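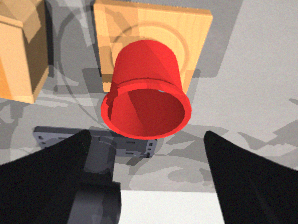
May, 7.40 am

Glaze tests for the Viscombe mugs, second firing. Kiln was still at 200 when I came in so left the lid shut and did the paperwork first. Still chasing the red. Viscombe want it flat and even outside and they don't mind what happens inside, which helps, as the inside never matches. A red cup like the one at the top is what I keep holding in my head: brighter outside, a deeper darker red down inside, lip a bit thicker than the wall. Ours are going the other way. Brown at the lip, thin where it should be fat, and a sort of liver colour on the shoulder.

Opened up at 9.15. Notes before I forget.

Top shelf – tile batch 939. Best so far. Red holds on the flat, breaks to brown on every edge. One coat too few I think. Small pinholes on the two tiles nearest the spyhole, none on the rest.

Middle shelf – batch 748. Same recipe, older bucket, sieved again yesterday. Duller. Crawled on one tile where I must of touched it with greasy fingers. Bin that one, keep the others for the board.

Bottom shelf – the Trirkunano clay, first time through. Nice to throw, horrible to turn, drags like wet sand. Shrinks more than the old body, so the test mug came out a small mug. If we change clay the throwing gauge has to be reset and all the handle sizes with it. Not keen. Foot ring on the mug has a hairline running in from the edge, probably dried too fast on the window side. Will try again under plastic.

Cones: witness cone on the top shelf well over, bottom one barely leaning. So the cold bottom is back. Checked the elements with the kiln off at the wall. Lowest one sagging out of its groove on the left, pinned it back. If it's no better next time it needs replacing, and we have only 2 spares, both for the upper rings. Order more. Shehata used to do them cheaper but their last lot arrived bent.

Kiln wash flaking on three of the half shelves. Scraped, sponged, one thin coat, left on the rack to dry. DO NOT stack on these till tomorrow.

After lunch – mixed a fresh litre of the 939. Weighed everything twice, scales were drifting again, seems to be the battery. Sieved twice. Thick as single cream, then let down a touch. Dipped six tiles: two at a count of three, two at a count of five, two dipped then brushed on the lip. The brushed ones look lumpy but might melt out.

Handles on the last batch for Taresar all fine, no cracks at the join. Slip with a splash of vinegar seems to be doing the trick, carry on with that. Their plates are still too soft to turn. Flipped them, covered the rims only, look again first thing.

To do
– clean out the slop sink trap, it stinks
– longer soak at the top, try fifteen minutes more
– 939 on a proper mug, not just tiles. Tiles lie
– new battery for scales
– ring Viscombe, ask if brown edge is realy a no. It looks good to me
– spare lids for the glaze buckets, the blue one has split

Kiln loaded and on at 4.50, slow to start. Bung out till it stops steaming. Whoever is last out please put it in.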